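The second arm is not half the price of the first

Planning for a two-arm work cell tends to begin with the catalog and end with the floor plan. At Esik, a contract packer of office and craft supplies, Dwynwen Edwards did it in the other order and still ran over.

Her line item in April was for two arms, two grippers, a table and a fixed camera. The application was sorting loose rubber bands by color and size ahead of bagging, a job that had been done by hand since the company opened. The request came to 40 pages with attachments. Most of the attachments were about the arms. Almost none were about the rubber bands.

"The arms were the part with a datasheet," Edwards says. "We budgeted for what had a datasheet."

Soft, tangled goods are a poor match for the way automation is usually quoted. A supplier rates an arm by payload, reach and repeatability. Payload is close to meaningless for a part that weighs less than a coin. Reach matters, but mostly because two arms sharing a table must be kept out of each other's way. Repeatability describes how well the arm returns to a point, and a rubber band is never at the same point twice.

What does matter is fingertip shape, the friction between fingertip and work surface, and whether the vision system can separate one strand from another of the same color. None of the three quotes Esik received priced these as separate items. Semaan included fingertips as part of the gripper. Greteck listed them as a consumable with no stated life. Kakov left them out and supplied a price only when asked. 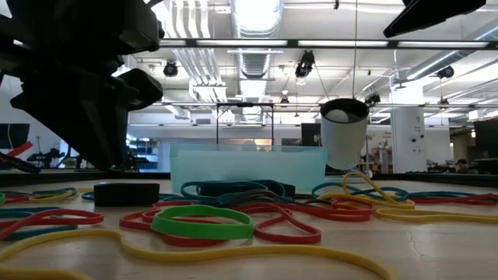 Mixed bands on the sorting table, with the grippers above. Tangles and overlaps set the pace of the work.

Aivar Dzene, who wrote the cell specification, now advises buyers to start with a handling trial and to pay for it. A free trial is normally run on the supplier's bench with the supplier's choice of sample. A paid trial can be run on the buyer's own stock, in the state in which it arrives. Esik's trial consisted of 263 picks, logged one by one, with the cause of each failure written next to it. Double picks were the most common entry. Drops came second. Failures of the arm itself did not appear in the log.

The log changed the budget more than any negotiation did. Money was moved out of the arm line, where a smaller model proved adequate, and into fingertips, lighting and integration hours. Edwards also added a line for the table. The first request had treated it as furniture. A work surface that lets a thin band lie flat and tight against it makes the band hard to get under, and trying out surface materials takes paid time like anything else.

Lighting deserves its own entry. Ceiling fixtures in a large room are laid out for people, and they put highlights on glossy stock in places the camera will read as edges. Dzene's specification calls for the cell's lighting to be quoted with the camera by the same supplier, so that one party answers for the image. Quoted apart, each will blame the other.

Then there is the second arm. Buyers often assume that it comes cheaper than the first, as the table, camera and controller are already paid for. The hardware does come cheaper. The programming does not. Collision checking, shared zones and hand-offs all have to be written and tested, and each change to one arm's path means retesting the other. Greteck's quote showed this clearly, with more integration hours against arm 2 than arm 1. The other two bidders spread the hours across the job, which made the comparison difficult until Dzene asked for them to be broken out.

Esik's current planning sheet carries 2,034 hours a year of scheduled running time, a figure taken from the existing shift pattern. Edwards declined to plan on unattended nights. Her payback calculation counts only the hours when an operator is on the floor to clear a tangle, and it includes that operator's time as a cost.

Spares are held at one full set of fingertips per gripper. Service terms were still open when this issue closed - the sticking point is whether a worn fingertip counts as a fault.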